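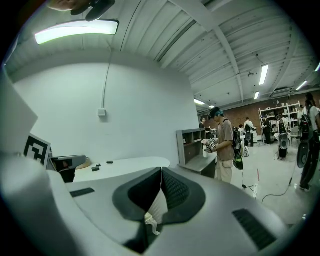 Fluorescent tubes in a metal-roof shop – replace or convert?
Workshop & Garage board

pellham_dan
Posted Tuesday, May 28, 2024
I rent a shop with a corrugated metal ceiling and 8 old fluorescent fixtures. Three of them buzz and one takes forever to start on cold mornings. The landlord, Mr. Nuchit, says I can do what I want with the lights as long as I pay for it. Do I swap in LED tubes and keep the ballasts, or pull the ballasts and wire direct? Ceiling is too high for my stepladder so I only want to go up there once.

rustbelt_carol
Pull the ballasts. The plug-in tubes are fine until the ballast dies, and then you're back up the ladder. If yours already buzz they don't have long.

Okafor77
Disagree. If he rents, leave the wiring alone. Plug-in tubes take a few minutes each and he can take them with him when he moves out. Check the compatibility list for your ballast first. Some of the older magnetic ones won't work.

rustbelt_carol
He has permission, so I don't see the problem. Get it in writing.

tmvance
Third option: new fixtures. I put up linkable Jorkero strips in my pole barn and paid $49 each. By the time you buy tubes, new sockets and wire nuts you aren't saving much.

pellham_dan
Thanks. Can the new strips hang from the purlins? The old ones are on chain.

tmvance
Yes, mine are on chain too. Don't screw into the roof sheet itself or you'll have a leak by fall.

Okafor77
Before you buy anything, find out what voltage is up there. Commercial buildings often have lighting on 277 and a lot of cheap strips are 120 only.

pellham_dan
Didn't know that. Panel label is worn off. I'll ask Jirayu who did the wiring.

gunderson_l
Get an electrician to look. I paid $135 for a visit and he found two fixtures with no ground. Also old tubes have mercury in them. Our county takes them at the Bunnag Road drop-off, yours may have something like it.

rustbelt_carol
Agree on the electrician if it's 277. Still say direct wire – and put a label on each fixture so the next person doesn't stick a fluorescent tube in it.

pellham_dan
Update: it's 120. Going with new strips over the bench and saw, 4 to start. The rest can wait until June when I have the lift rented for the gutters.

Okafor77
Get 4000K if you do any finishing work. 5000K made all my stain look gray.

tmvance
I run 5000K and like it. Buy one and try it first.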